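Street tree and overhead line clearance records for the town of Neler, kept as plain CSV files. Last full revision April 4, 2025.

# neler-line-trees

The files list every publicly owned tree in Neler that stands within 16 feet of an overhead electric or telephone line, measured on the ground from the center of the trunk to a point straight under the nearest wire. Private trees are left out, even where their branches hang over the street.

## Files

| File | Contents |
|---|---|
| `trees.csv` | one row per tree |
| `spans.csv` | one row per span of wire between two poles |
| `pruning.csv` | one row per pruning visit |
| `species.csv` | lookup table for species codes |

`trees.csv` and `spans.csv` join on `span_id`. A tree that stands under a pole belongs to the span with the lower number.

## Main columns in trees.csv

- `tree_id`: matches the metal tag on the trunk. Tags on the Hodent Road maples were replaced, and the old numbers are in `old_id`.
- `species`: four-letter code.
- `dbh_in`: trunk diameter in inches at 4.5 feet above the ground.
- `wire_type`: `open`, `spacer`, `service` or `comm`. If a span carries more than one kind, the highest wire is used.
- `clear_ft`: shortest distance from any live branch to the wire, in feet, to the nearest half foot. Blank if the crown could not be seen from the sidewalk.
- `form`: `natural`, `v_cut`, `side_cut` or `topped`.
- `notes`: free text, not cleaned up.

## How the measurements are made

Clearance is read from the ground with a height pole or a laser, never by climbing or by reaching toward the wire. Each tree is looked at from both sides along the line, and the smaller reading is kept. The survey is done in August, when the leaves are full and the conductors sag the most. Trees surveyed in any other month have `off_season` set to 1.

Anything with a reading under 4 feet on an open-wire span goes to the utility the same day and is marked `reported`. The row stays in the file after the work is done, and the new reading goes in `pruning.csv`. 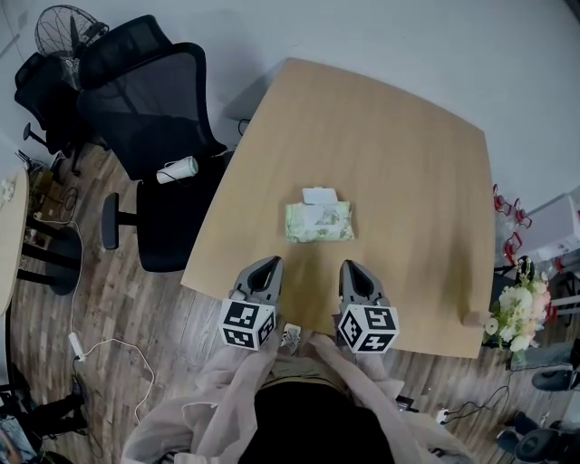

Fleveck wrote in to say that `clear_ft` should not be compared between open wire and spacer cable at all, because a 4-foot gap means one thing on a crossarm line and something else on a covered one. They asked for separate columns. We kept the single column and made `wire_type` required, so a row without it now fails the check script. Filter on `wire_type` before taking any average.

## Known problems

- Pan Street was converted from crossarms to spacer cable partway through the survey. Its 10 spans appear twice, once under each wire type, with `status` set to `old` or `current`.
- `dbh_in` is wrong for multi-stem trees entered before the 2025 revision. Only the largest stem was recorded.
- Littleleaf linden and American linden share a code in the older rows.
- Six trees on Hodent Road have no pruning history. They were planted by the former water company and the paper cards are missing.
- Coordinates are good to the lot, and should not be used to find a single tree in a close row. Use the tag.

## Checking the files

Run:

```
python check.py trees.csv spans.csv
```

It reports missing span numbers, repeated tags, unknown species codes and clearances below zero. It does not fix anything.

## Corrections

Open an issue with the tag number and the nearest house number. For a branch touching a wire, call the utility first. The issue list is read once a week and isn't meant for emergencies.

## License

Data: CC BY 4.0. Script: MIT.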